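Project report: trying out the Trernix suturing practice kit
Su-bin Gil, with Yu-na Cha and Tae-yang Wang
Aug 26, 2025

So our group got the suturing kit! We'd been asking for it since March, and when Ms. Yeom finally said yes I think Yu-na yelled loud enough for the whole hallway. The job was to use it the way a beginner would and write up whether the department should keep paying for it. 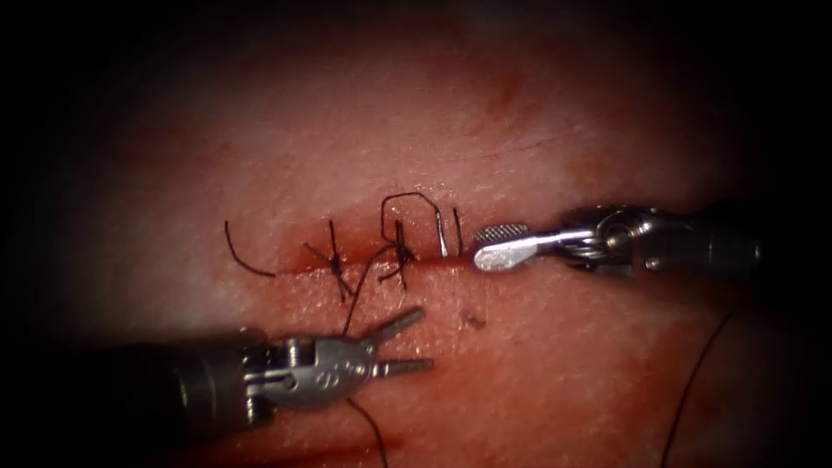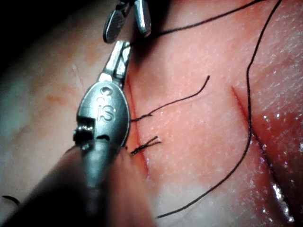

The package is a set of practice pads, thread and curved needles, plus a workbook, and it costs $548 (there's a bigger one for $650 that adds more pads, but we didn't try it). You bring your own robot instruments, so keep that in mind before you get excited about the price.

I'll start with what I liked. The pads push back a little when the needle goes in, and the thread holds a knot without slipping, which was my biggest worry. The workbook is great too – short chapters, big drawings, and you're tying something by page 6. Tae-yang skipped straight to the end (of course) and then had to go back and learn how to hand the needle from one side to the other like the rest of us.

Now the gripes. Black thread is easy to see until it drops into a shadow, and then good luck finding your tail. We all left our tails too long at first, and they got in the way of the next stitch. I'd love a second thread color in the box. Also, chapter 2 tells you to trim the knot before it has told you how to cut with the left hand!

We compared notes with Si-eun Geum's group, who had the Hedunik kit. Their pads are cheaper to replace but they said the workbook was hard to follow.

My vote is to keep the Trernix one and order extra thread. Yu-na agrees, and Tae-yang wants the $650 box.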